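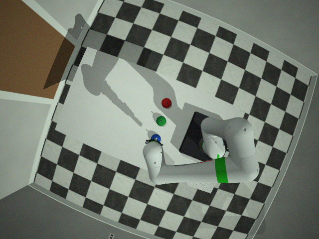

Drilell dialect recordings open to outside researchers in July

The Seixas Language Center will open its Drilell collection to outside researchers in July. The collection holds 1733 catalogued recordings of spoken Portuguese and of two contact varieties used in fishing and trading households. Until now it could be consulted only by staff and by students enrolled in the center's own courses.

Most of the recordings are interviews conducted in the speaker's home. The rest are songs, prayers, recipes, work instructions and counting rhymes. Each entry in the catalog gives the speaker's age group, the languages spoken in the household, and the language of schooling where it is known. Speakers' names are withheld unless the speaker or a relative agreed in writing to their release.

Zulmira Paiva, who directs the collection, said the main obstacle to opening it had been transcription. The oldest transcripts were typed in standard spelling, which removed most of the features that dialect researchers look for. Vowel reductions, dropped final consonants and borrowed verb endings were corrected by the typists as they worked. "A reader of those pages would conclude that everyone spoke like a schoolteacher," Paiva said.

The new transcripts have two tiers. The first tier keeps standard spelling so that the text can be searched. The second records pronunciation in a simplified phonetic notation, aligned with the first at the level of the phrase. Pauses and switches between languages are marked in both. Where transcribers could not agree on a word, both readings are kept and the passage is flagged.

Jaime Veloso and Sólveig Kragh wrote the transcription guide. Kragh, a phonetician, tested the notation on 50 recordings before it was adopted for the whole collection. The test led to changes in the treatment of nasal vowels, which the first draft had divided into more classes than transcribers could tell apart by ear. The revised guide has fewer symbols and a longer section on overlapping speech.

Language switching turned out to be harder to mark than the authors of the guide expected. Many speakers change language within a sentence, often at a verb, and some borrowed words have been in local use for so long that speakers do not regard them as foreign. The guide treats a word as borrowed only if the speaker pronounces it with sounds absent from the rest of the passage. Gonçalo Bettencourt, who teaches sociolinguistics at the center, has argued against this rule in staff discussions. He said it undercounts switching among older bilinguals, whose two sound systems have largely merged. The rule stands for the first release, and his objection is printed in the guide as a note.

Access will be through Eltari, the center's catalog software. Registered users can search both tiers, filter by household language, and listen to recordings online. Audio files may be downloaded on written request. Recordings of prayers are excluded from download, as are 5 interviews whose speakers asked for listening on site only.

A companion reading tool, Eda, will follow at a later stage. It displays the two tiers side by side and plays the matching phrase when a line is selected. Chae-won Bae, who is preparing the English interface, said that glosses will be supplied for the contact varieties first. Dictionaries of standard Portuguese are easy to find, and the contact varieties have only a short word list compiled by former students.

Registration forms are available from the center's library desk. Applicants should state their institution, if any, and the purpose of the research. Independent researchers and members of speakers' families may also apply.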